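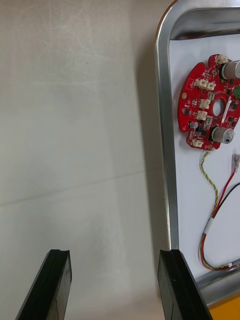 Stestholm line support replied that the cell rules say a board is never moved by its harness, and asked whether that covers the fingers closing on the wires to hold them still. They need an answer before the rule goes into the next issue.

Ticket 3339
Opened by: Zundurham assembly cell
Subject: Handling rule for round red boards with harness attached
Last updated: July 2021

The current wording came over from the Drenus procedure, which was written for bare boards. It says "grip by the edge only". With the harness on, the right arm also has to work at the wire ends, and operators have been logging that as a breach. We had 13 such entries in the last review, all for the same step.

Checked so far: finger closing force is within the Tokarz limit. Both arm programs lift boards by the edge. Paper lining in the tray is changed at the start of each shift.
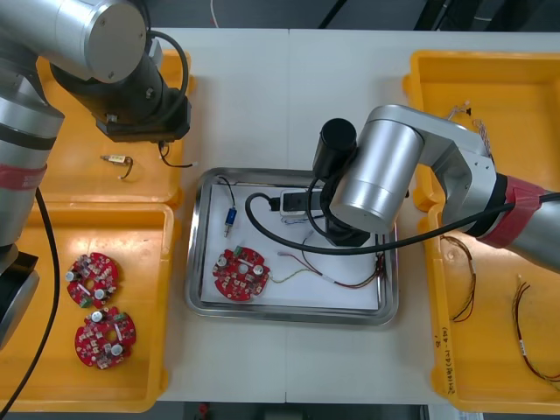
Category: Work area layout

One board in the tray at a time. Boards waiting stay in their own yellow bin, and harnesses go in a separate one. Bin labels are to be written on the rim in black marker. Cables on the arms must be checked for slack before the first cycle, and again after any change to the program.

Stestholm asked for a minimum gap between the two arms. We have left it at 7 cm until the test is repeated. 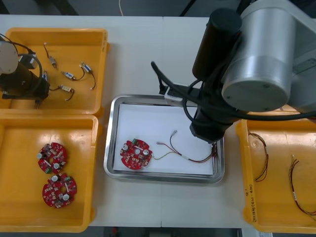

Proposed wording, step 3

Lift and carry the board by its edge. Wire ends may be held in the fingers while the board is resting in the tray. Open the fingers fully before either arm moves away. If a wire is pulled, stop the cell and log it.

Status: waiting for Drenus to agree the change.

3 comments
0 shares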